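Bogale word list - README

Hi! This is the word list I've been building for small things people wear, carry and lose. It started as a spreadsheet for the lost property shelf at the Billham swimming pool, where I work Thursday evenings, and it got a bit out of hand (you know how that goes).

What's in it

There are 602 entries in one CSV file. Each has a headword, any other names I've heard for it, and a short note. The longest fight was over hair things. Is a claw clip the same as a jaw clip? I say yes, Beril Canpolat says no, and the file has both with a pointer between them. Spiral hair ties got 16 names all on their own!
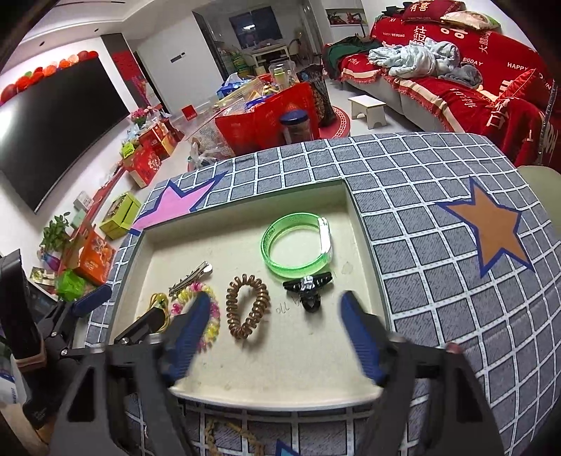 Columns

word: lower case, singular, no brand names unless people really do say the brand.
also: other names, split by semicolons.
where: the town I heard it in, or blank if I forgot to write it down.
note: free text. Some of these are long, sorry.

Where the words came from

Mostly from people at the front desk describing what they'd lost. Taras Kobzar sent me 309 more from his school office in Gekley, and those are marked TK in the note column. I merged his by hand over a weekend in August - I'd do it with a script next time. If somebody said "bangle" and somebody else said "bracelet" for the same thing, I kept both.
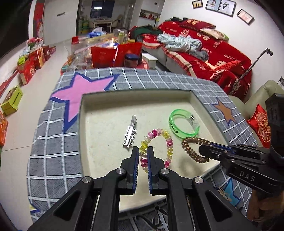

Spelling was the other headache. I went with American spelling all through, but British forms stay in the "also" column so a search still finds them. Hyphens are a mess and I know it.

Known problems

3 rows have a broken accent in the note, all from the old export. Umbrellas are badly covered. Gloves and mittens need splitting up.

Using it

Take it, change it, put it in your own project. If you add words, send them to me or to Ulises Palomino, who looks after the file when I'm away. Please keep the TK marks in!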